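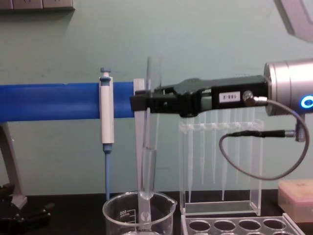
Craig MacKinnon hält den Preis für das kleinere Problem. Teurer werde es, schreibt er zum Skript vom letzten Semester, wenn ein Labor einen Greifer nach dem Datenblatt kaufe und erst danach die eigenen Gefäße messe.

Der Einwand ist berechtigt und wurde in die Einheit übernommen. Die Reihenfolge lautet jetzt: Gefäß, Greifer, Arm, Vertrag.

## Einheit 12: Greifer für Laborglas beurteilen

Grundlage sind zwei Angebote, die im Kurs ausliegen:

- **Tasura**, Greifersatz mit Fingerspitzen, Anschlusskabel und Software
- **Omside**, Greifersatz mit Einrichtung vor Ort und Wartung für ein Jahr

Beide Anbieter liefern elektrische Parallelgreifer. Pneumatik wird in dieser Einheit nicht behandelt.

### 1. Gefäß

Ein Reagenzglas ist schmal, glatt und oben offen. Gegriffen wird im oberen Bereich, mit etwas Abstand zum Rand. Steht das Glas in einem Becherglas, müssen die Finger über dessen Rand bleiben. Zu notieren sind:

- Außendurchmesser, an mehreren Gläsern gemessen
- freie Höhe über dem Becherglas oder Ständer
- Füllstand beim Transport

Für die Übungsgläser ist die Greifkraft auf 22 N begrenzt. Der Wert gilt nur mit den ausgelieferten Fingerspitzen. Wer andere montiert, beginnt mit der kleinsten einstellbaren Kraft.

### 2. Greifer und Kabel

Im Angebot von Tasura steht der Öffnungsweg, nicht aber der Platzbedarf des Kabels. Ein seitlich verschraubter Stecker braucht Raum, und die Kabelschlaufe bewegt sich bei jeder Drehung des Handgelenks mit. Auf einem Tisch mit Pipettenhalter und Spitzenständer kann sie hängen bleiben. Die Bahn wird deshalb zuerst ohne Glas und mit reduzierter Geschwindigkeit gefahren.

Omside nennt den Biegeradius, schweigt aber zur Reinigung. Auf Nachfrage kam die Auskunft, die Fingerspitzen dürften mit Ethanol abgewischt werden, das Gehäuse nur mit einem feuchten Tuch.

### 3. Kosten

Tasura verlangt 4.000 Euro netto für den Satz. Ein Paar Ersatzspitzen kostet 141 Euro. Omside gibt nur einen Gesamtpreis an. Für den Vergleich muss der Wartungsanteil herausgerechnet werden, die Aufschlüsselung ist beim Anbieter anzufordern.

Degefa vertreibt beide Produkte, übernimmt aber keine Einrichtung. Das steht im Kleingedruckten auf der letzten Seite.

### Aufgabe

Schreiben Sie eine Kaufempfehlung für das Labor Hullwood, höchstens eine Seite. Gearbeitet wird dort mit Reagenzgläsern und Bechergläsern, der Arm ist vorhanden. Begründen Sie die Wahl mit eigenen Messwerten. Fehlende Angaben der Anbieter werden als offen gekennzeichnet und nicht geschätzt.

Messschieber liegen im Schrank neben der Tür.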